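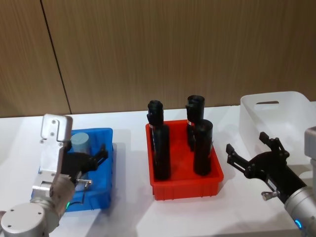

Left and right arm at the bench, red tray in the middle.

From: Müzeyyen Güler
To: Susano cell list
Re: gripper cable and tray position

Ozan Dursun wrote on Sunday:
> The left gripper lost connection 3 times in one shift.
> I changed the settings and it came back. Should I
> replace the cable, or is it the plug?

Dear Ozan, dear all,

Please look at the plug before you order a cable. On our cell the screw of the connector was loose - it sits on the underside of the gripper, and you do not see it when you stand behind the arm. I tightened it by hand and the fault did not return in April.

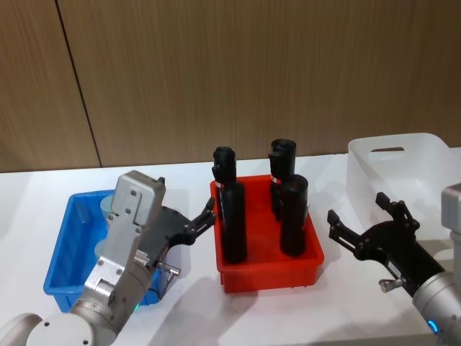 TRAYS

We put the black cylinders upright in the red tray, in two pairs. Leave a gap between the pairs, then the fingers have room to open. I keep the blue tray on the left and the white basket on the right, and I teach the points again if somebody moved them. 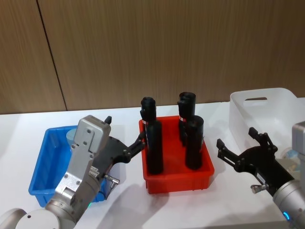 CABLE CHECK

Switch off the arm first. Follow the cable from the wrist to the gripper and bend the wrist slowly through 2 positions. The loop must stay slack in both. 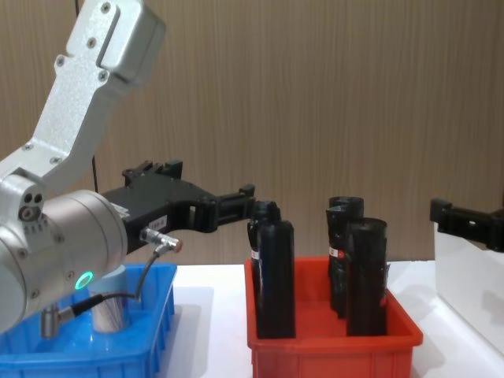

Must the tray points be taught again after a new cable?
Only when the gripper was taken off the wrist. For the cable alone, a slow test run is enough.

Best regards,
Müzeyyen
Drakia workshop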